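Home | Kitchen | Workshop | Laundry | Garden | Ask Us

Getting a Club Robot to Pack the Groceries: Tips from Our Table
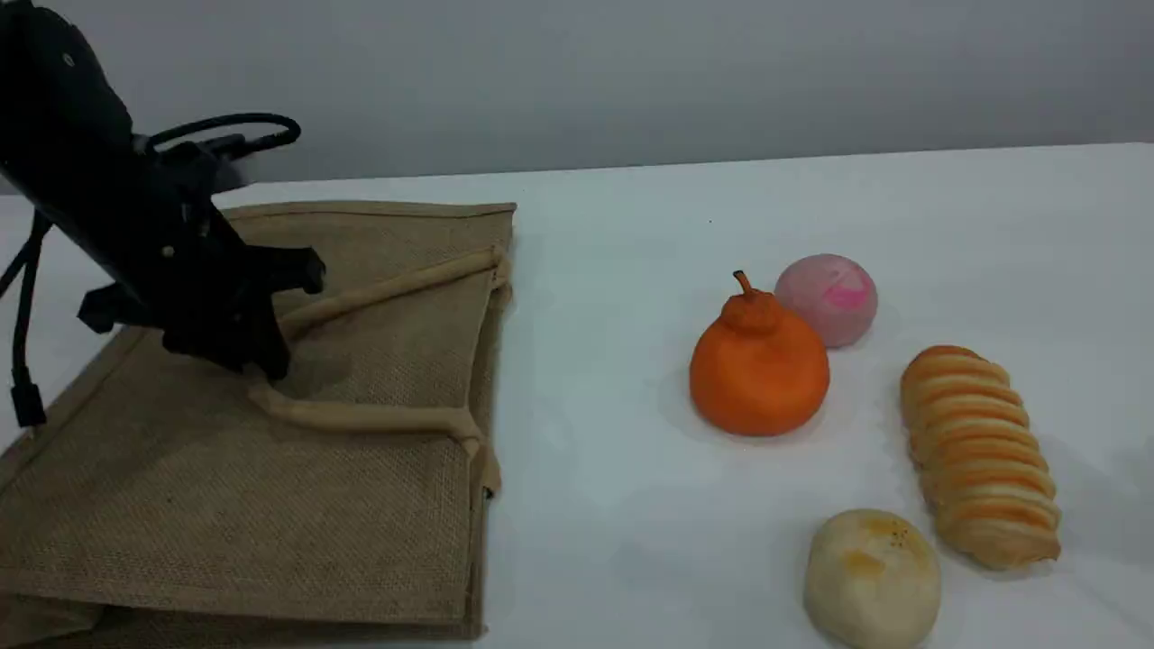
The gripper over the jute bag, with the buns and fruit waiting their turn on the right.

Our student robotics club in Nindport has been working on a grocery-packing project since December, and I've picked up so many little household tricks along the way that I thought I'd better write them down (my own pantry has never been so tidy!). If you're helping a school team with something similar, I hope a few of these save you an afternoon.

Start with a plain white tabletop. We used a checked cloth at first and our arm, which the kids named Kong, got terribly muddled. Wipe the table down with a spoonful of vinegar in 500 mL of warm water and let it dry properly.

Jute bags are lovely to work with, but they hold a crease like nothing else. Iron yours through a damp tea towel, or lay it under a few heavy books overnight. Thick, light-coloured handles are worth looking for, as they show up well against the brown weave.

Choose food in different shapes and colours. Something round, something long with ridges and something with a stem will keep a team busy for weeks, and leaving a bit of space between them makes early practice much kinder on everyone.

Tie up stray cable with a soft hook-and-loop strip, never tape, which leaves a gummy mess. For the Mellari Cup our students have to do 100 practice lifts and keep a tally in a notebook. They're at it from 9 on Saturday mornings, so do bring a thermos.

Filed under: Workshop Helpers, Kids & Clubs, Kitchen Odds and Ends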